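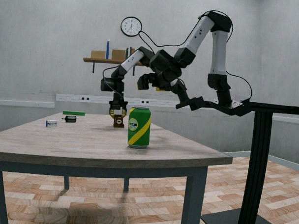

Issue 26

Sealant joints: what to check before repainting

Exterior repaints get planned by color and coating. The joints between panels, around window frames and at changes of material usually get one line in the scope, "recaulk as needed," and that line causes more disputes at Ballano than any other.

A joint fails in one of two ways. Adhesive failure is a clean separation along one side, where the sealant has let go of the substrate. Cohesive failure is a split through the sealant itself. The first points to poor surface preparation or a missing primer. The second points to a joint that moves more than the product can take, or to a bead that was installed too thin.

Stamatia Vrettos surveyed the Druser building in April and logged 1258 linear feet of joint on the south and west walls. Most of the failures were adhesive and sat at the metal window frames. The sealant at the masonry control joints was still soft and well bonded, and it was left in place.

For the repaint scope we now ask for the following:

Cut out failed sealant completely. New material over old will bond only as well as the old material does.

Check for backer rod. A joint bonded on three sides cannot stretch evenly and tends to tear. Where there is no depth for rod, use bond breaker tape.

Do a pull test on each substrate. Cut a tab 2 inches long, pull it at a right angle and write down where it lets go. Test the new work again once it has fully cured.

Confirm that the paint will stick to the sealant. Most silicones cannot be painted. On the Schwaiger job the finish coat peeled off the joints within one season, and the joints had to be cut out and redone in urethane.

Leave weep holes open. They are easy to fill by mistake at window heads - mark them with tape before work starts.

The Kasard warehouse is next on the survey list. Owners who want joints checked ahead of a fall repaint should send elevation drawings with the request, along with any record of the sealant used last time.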